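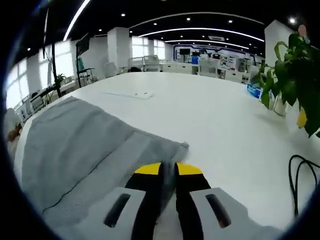 Towel care and the things people pour on it

I have been collecting laundry tips for longer than I care to admit, and most of the ones about towels don't survive a month of normal use. They get passed from one page to the next with the wording slightly changed. The vinegar becomes a cup of vinegar, then two cups, then vinegar "with a pinch of baking soda for extra power." I try them on my own wash in Noserthorpe, where the water is hard enough to fur up a kettle in no time, and I keep notes. What follows is what I'd tell a cousin who had just bought a set of towels and was about to read something online.

Vinegar and baking soda together

Skip it. One is a mild acid, the other a mild base, and if you put them in the same drum at the same time they cancel each other out. You get fizz, then slightly salty water. The fizz looks like work being done. Used apart, each has a small case to be made for it. Vinegar in the rinse can loosen mineral scale on towels that have gone stiff, though I do it only when they feel like cardboard, and never with bleach anywhere near the machine. That second part is serious: bleach and vinegar give off chlorine gas. It's also worth checking your washer manual, as some makers don't want vinegar near the rubber seals at all.

Salt to "set" the color

My grandmother swore by it, and so did everyone on her street. Salt has a real job in some kinds of dyeing, before the towel is ever sold to you. Adding it to a finished towel at home does nothing I have been able to see. I washed two dark red hand towels from the same pack, one with a salt soak and one without, and both of them turned a white sock pink. Wash new dark towels by themselves the first few times and leave the salt in the kitchen.

Fabric softener

Softener leaves a coating. That's how it makes things feel soft, and a coated towel is slower to take up water. On bath towels I think people can suit themselves. Some like the feel and don't mind patting around a bit longer. On microfiber it's a bad idea, full stop. The fine fibers are the whole reason you bought the cloth, and a coating gums them up. Dryer sheets do the same. If you've already done it, a couple of hot-as-the-label-allows washes with plain detergent and nothing else will usually bring the cloth back, though I've had one that never recovered and now lives in the garage.

Microfiber with everything else

Here I agree with the usual advice, which doesn't happen often. Microfiber grabs lint. Put it in with cotton bath towels and it will come out wearing them. I keep a separate mesh bag and wash it when it's full. Low heat or a clothesline for drying. High heat can damage synthetic fibers, and you won't always notice until the cloth starts skating over a wet counter.

As for the numbers on the packaging, I've stopped caring much. I have a 200 gsm cloth from the hardware store in Grosley that does windows very well, and an 800 gsm one, thick as a bath mat, that is good for drying a car and useless for nearly everything else because it takes forever to dry. (The gsm figure is grams per square meter. It tells you weight. It doesn't tell you quality, whatever the label would like you to think.)

Folding so they "last longer"

I've seen it claimed that folding in thirds lengthwise protects the fibers. I can't see how. Fold in thirds if your shelf is narrow and in half if it's wide. The one habit that does seem worth having is to put clean towels at the bottom of the stack and take from the top, so the same pair doesn't get all the wear. And make sure they're completely dry before they go in the closet. A towel that feels dry on the outside can still be damp in the middle of the hem, and that's where the musty smell begins.

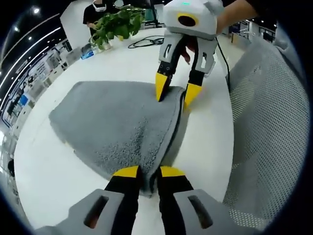
Zübeyde Oral wrote in to say that I'm too easy on people about the hem. She leaves hers over a chair back overnight before folding, even out of the dryer, and says she hasn't had a sour towel since October. She also thinks I'm wrong on thirds: in her closet, towels folded in half slump forward and end up on the floor, where they get walked on, so in her view thirds do make them last longer.

Fair enough on the slumping. I'm keeping my opinion about the fibers.

The tennis ball question

Do balls in the dryer fluff towels up? A little. They knock the load around and stop it from balling up in one corner. Wool ones are quieter. I've seen claims that they cut drying time in half, and with my machine the difference was small enough that I could have put it down to a warmer day. Shaking each towel out hard before it goes in did at least as much, and costs nothing.

Too much detergent

If I could get people to change one thing it would be this. Most stiff, dull, slightly greasy towels I've been handed had soap left in them. Try half of what you use now for a few washes and run an extra rinse on the first one. If suds show up in that rinse with no detergent added, you have your answer.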